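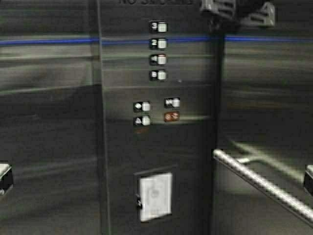

# Titau hardware wallet

Titau is a small offline wallet for holding the keys to your coins and tokens. It signs transactions on the device and passes only the signed result to your computer or phone. The keys stay on the device.

The current model replaces the first Titau, which we stopped selling in January. Cases and cables from the old model don't fit the new one.

## What it holds

Titau works with 278 coins and tokens at firmware release 11/02/2018. The full list is on the Supported Assets page. If a token isn't on the list, don't send it to a Titau address. We can't recover it for you, and support will tell you the same.

Each device can keep up to 56 separate accounts. You can name them on the device or in the Flistex desktop app, and the names are copied across the next time you connect.

## Setting up

1. Check the seal on the box. If it is broken, stop and contact us.
2. Connect the device and choose a PIN of six to eight digits.
3. Write down the 24 recovery words on the card supplied. Use a pen.
4. Confirm the words when the device asks for them.
5. Install Flistex and add your first account.

Never type the recovery words into a computer, a phone or a website. Flistex doesn't ask for them at any point. Any message that does ask is a fraud, even if it carries our name.
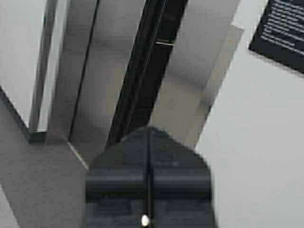
After five wrong PIN entries the device wipes itself. You can then restore it from the recovery words, and your accounts will come back with the same addresses. Account names are not part of the recovery and have to be typed in again, unless you saved them in Flistex.

## Specification

| Item | Detail |
|---|---|
| Screen | Monochrome, four lines |
| Buttons | Two |
| Connection | USB, cable supplied |
| Battery | None |
| Cable length | 200 mm |
| Accounts | Up to 56 |
| Desktop app | Flistex, for Windows, macOS and Linux |

There is no Bluetooth version and we don't plan one.

## Known problems

- Very long token names are cut short on the device screen. Check the contract address before you approve.
- On some Linux systems Flistex needs an extra permissions file. Robel Tufa has written a short guide, which is in the Downloads section.
- Fee estimates can lag when the network is busy. You can set the fee by hand under Advanced.

## Fees and returns

We don't charge for sending or receiving. Network fees go to the miners. If you swap coins through the Xu exchange link inside Flistex, Xu sets its own rate and shows it before you confirm.

Unopened devices can be returned within 30 days. Opened ones can be returned only if faulty. Post them to the Akville office and quote your order number. Wipe the device first if it still switches on.

Trade orders: Hanneke Martens. Repairs and faulty devices: Bezawit Belay.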